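Home | Notebook | Rules | Older entries

Last updated: July

Started before six with the rules file open and no runs going. The draft has been sitting at version 2 since spring and I keep working around its gaps instead of closing them, so the plan for today was to read it against the simulator, line by line, and change whatever doesn't hold.

Section 1 is start conditions. The old text said "gripper clear of the workspace," and I can't test that. Clear by how much, and measured from what? I replaced it with two checks. The fingers are open and hold nothing. Neither finger is in contact with any surface, by the contact list and by the view. If the two sources disagree, the run does not start and the disagreement goes in the log. I had been trusting the contact list alone. It misses the first step after a reset, which cost me most of a morning last month.
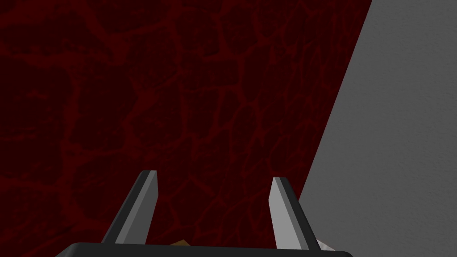

Fingers open and empty, red surface behind.

The view check has a weak point. The surface behind the fingers is dark red with a crackled pattern, and the finger bodies are nearly black. The pale inner pads read well against it, the outer edges much less so, worst on the left where there is less light. A person reading fast will judge the opening by the pads and ignore the rest. I wrote that into the rule as the method: judge the gap pad to pad, never by outer edge. Romov has a similar line in their house guide for real arms, though they have a calibration sheet to go with it and I don't.

There is also a matter of things half hidden by the gripper base. Something tan-brown shows just over the rim, only a sliver, and a small whitish patch shows down by the foot of the right finger. The old rule let me name objects from the scene list even when the view gives almost nothing. New rule: an object counts as seen only if the view alone would let a second reader pick it out from the others. Otherwise it is logged as partly visible, with color and nothing more. This will make the logs duller. It will also stop me from writing down what I know from the scene file and calling it an observation.

Section 2, camera and lighting. Fixed light for a full batch, no changes between runs. I had allowed a "minor adjustment" and took it out, having never once agreed with myself on what minor meant. Texture swaps between batches are fine if the Sarno profile number is written at the top of the log. Batch size stays at 300 steps per run and 5 runs per profile. I looked at raising it and decided against it until the logging is cleaner.

Coffee. Reread section 1 and cut two sentences.

Section 3 took the rest of the morning. It covers approach to a round object in a tray, which is where the standards I borrowed from are thinnest. Grastton's document assumes a part with flat faces and gives a closing rule based on face alignment. A ball has no faces. Bepari covers round parts but assumes a cup or nest that holds them. A shallow tray with a beveled rim does neither job, and a ball can sit against the rim or over it. 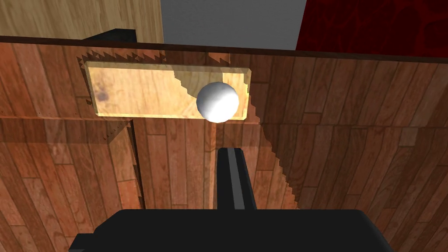 Grastton bench profile, July

The profile name is mine and has nothing to do with their hardware; I copied the bench dimensions out of their annex and the name stuck. I should rename it before anyone else reads these logs.

What I need from the rule is a stop point. The fingertip comes up toward the tray from below in this view, and the gap between tip and tray edge is small. The ball is at the right portion of the tray and laps slightly over the lower edge, so any contact with the rim on that side risks contact with the ball too. I wrote it as follows. Hold when the tip is short of the tray edge. Confirm ball position against the tray, left portion or right portion, and whether it overlaps an edge. Confirm again after the hold. Only then proceed. If the two readings differ, log and reset.

I considered using the shadow as a depth cue and the answer is no, at least with this renderer. Shadow edges come out as stair steps along the wood, and one of them cuts across the tray just left of the ball, close to where a reader would want to take a measurement. It is easy to take that line for part of the tray. I added a plain prohibition: no distances from shadow edges at the current shadow setting. A finer setting exists and roughly doubles the render time. I may allow it for approach runs only.

The small dark stain near the left end of the tray turns out to be useful. It gives a fixed mark on an otherwise even surface, so position can be stated relative to it. I put it in as the reference mark for this tray texture, with a note that it has to be reassigned if the texture changes.

Naming, while I was at it. I had been writing "table," "bench" and "box" for the same wooden surface in different logs. The rule now says "wood surface" everywhere, upper panel or lower region as needed, and "tray" for the tray. Went through the old logs with a search and found the three words mixed even inside single entries. Did not fix them. Added a note at the top of the folder.

Log 323 is the first one under the new wording. It came out at under half a page, which I can live with. The hold line is still awkward and the word "short" needs a number. I left it blank for now with a marker in the margin.

To do: a number for the hold distance, rename the bench profile, ask Romov whether their pad-to-pad line has a lighting condition attached, check the contact list on the first step after reset with the older build.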